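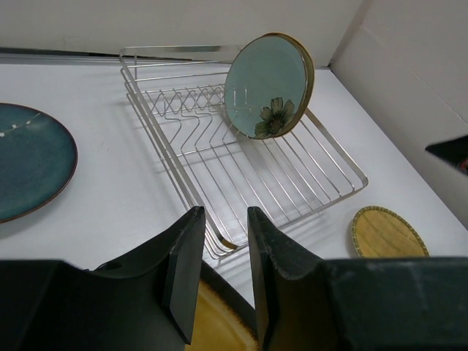 손목 카메라 화면. 겨자색 접시를 물고 건조대를 마주한 상태.

10월, 접시 꽂기 원격조작 기록

오후 2시쯤 시작. 오늘 작업은 접시를 집어서 철망 건조대에 세워 꽂는 동작 하나만 반복한다. 과제 이름은 Mellis로 통일하기로 했으니 폴더 이름도 그렇게 맞출 것. 지난번에 누가 mellis_dish라고 따로 만들어 놔서 합치느라 시간을 버렸다.

조작은 나와 Mohammed-Awal Abubakari가 번갈아 했다. 리더 암은 Zirkard 쪽 것을 그대로 썼고, 그리퍼 트리거 감도만 한 단계 낮췄다. 낮추기 전에는 접시 테두리를 무는 순간 손가락이 확 닫혀서 접시가 돌아갔다. 낮춘 뒤로는 덜한데, 대신 끝까지 당기지 않으면 들다가 미끄러진다. 조작하는 사람은 접시가 바닥에서 떨어지기 전에 트리거가 끝까지 갔는지 손가락으로 확인하고 올릴 것.

첫 묶음은 연습으로 치고 저장하지 않았다. 두 번째 묶음부터 저장.

손목 카메라만 보고 꽂는 건 생각보다 어렵다. 접시를 물고 있으면 손가락 바로 앞이 접시와 그리퍼에 가려서, 마지막 순간에 접시 밑단이 어느 칸으로 들어가는지 안 보인다. 고정 카메라 화면을 같이 띄워 놓고, 접근할 때는 고정 카메라, 각도 맞출 때는 손목 카메라를 보는 식으로 했다. 시선을 옮길 때마다 팔이 잠깐 멈추는데 이 정지 구간이 데이터에 그대로 남는다. 나중에 잘라낼지 그냥 둘지는 Khokhar 학습 코드 돌려 보고 정하자.

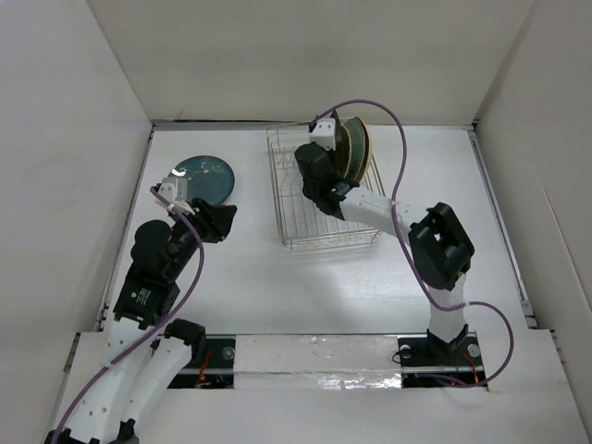
오른팔로 꽂을 때 제일 자주 틀린 건 손목 회전 순서다. 건조대 위까지 와서 접시를 세우면 옆 접시 윗부분을 친다. 들어 올린 직후, 건조대에 닿기 전에 미리 세워 놓고 수직으로 내리는 편이 낫다. Mohammed-Awal은 처음부터 이렇게 했고 나는 중간에 따라 바꿨다. 그래서 앞쪽 에피소드와 뒤쪽 에피소드의 동작이 다르다. 섞어서 학습하면 중간 어정쩡한 동작이 나올 것 같아서 메타데이터에 조작자와 방식을 따로 적어 두었다. 방식 A가 건조대 위에서 세우는 것, B가 미리 세우는 것.

건조대에 접시가 여러 장 들어가 있으면 옆 칸과 간섭이 커진다. 접시끼리 겹쳐 보여서 고정 카메라로도 빈칸을 찾기 힘들다. 안쪽 칸부터 채우고 바깥으로 나오는 순서로 고정했다. 반대로 하면 팔뚝이 먼저 꽂은 접시 위를 지나가야 한다.

저장한 에피소드는 24개. 이 중 7개는 실패로 표시했다. 내역은 대부분 칸을 잘못 물어서 접시가 비스듬히 선 경우고, 나머지는 내려놓다가 손가락이 접시에 걸려 같이 딸려 올라온 경우다. 실패도 지우지 않고 남긴다. 라벨만 fail로.

놓을 때 팁: 손가락을 다 벌리고 바로 올리지 말고, 벌린 다음 뒤로 살짝 뺀 뒤에 올린다. 한 박자 쉬고 올리는 것도 해 봤는데 효과 차이는 모르겠다.

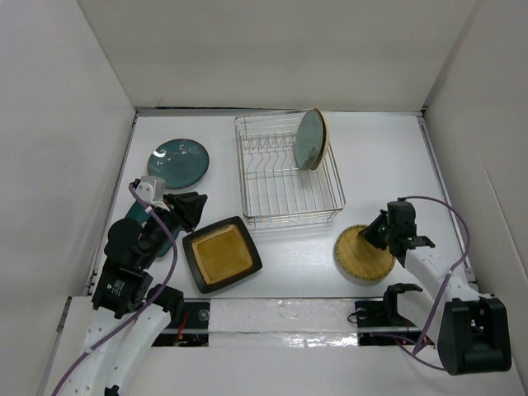
평평하게 놓인 접시를 집는 쪽도 손봐야 한다. 테두리가 바닥에서 거의 안 뜨는 접시는 손가락이 밑으로 못 들어간다. 억지로 밀면 접시가 밀려가고, 밀려가면 시작 위치 조건이 깨진다. 지금은 반대편 팔로 접시 가장자리를 가볍게 막아 주고 집는데, 두 팔을 동시에 움직여야 해서 초보 조작자에게 시키기는 어렵다. 네모난 접시는 모서리 쪽을 물면 들리긴 하지만 들고 나서 대각선으로 매달린다. 변 가운데를 물 것.

짙은 청록색 접시는 유약 반사가 심하다. 고정 카메라에서 왼쪽 위에 하얗게 뜨는 부분이 있는데 위치가 늘 비슷해서 모델이 그걸 표식처럼 외울까 걱정된다. 조명 각도를 바꾼 묶음을 따로 하나 찍자는 의견이 나왔다. 나도 찬성.

왼팔 쪽 보라색 케이블은 손목을 크게 돌릴 때 당겨지는 느낌이 있다. 타이 위치를 옮겨 여유를 더 줘야 한다. 오늘은 손목 회전을 크게 쓰지 않는 걸로 넘어갔다.

기타
- 녹화 시작 전 접시 배치는 매번 손으로 바꾼다. 같은 배치를 연달아 3번 넘게 쓰지 말 것.
- 시간 동기는 확인함. 손목과 고정 카메라 사이 밀림 없음.
- 로그 버퍼가 1000에서 잘리는 문제 그대로다. 긴 에피소드는 끝부분 관절값이 빠진다. 설정 파일에서 늘려야 하는데 어디서 덮어쓰는지 못 찾았다.
- 원본은 Bratano 서버에 올리는 중. 업로드 끝나기 전에 로컬 지우지 말 것.

다음에 할 것: 방식 B로만 한 묶음 다시, 조명 바꾼 묶음, 왼팔로 꽂는 것도 시도. 왼팔은 건조대까지 거리가 있어서 건조대를 조금 왼쪽으로 옮겨야 할 수도 있다. 옮기면 위치를 테이프로 표시하고 여기에 적는다.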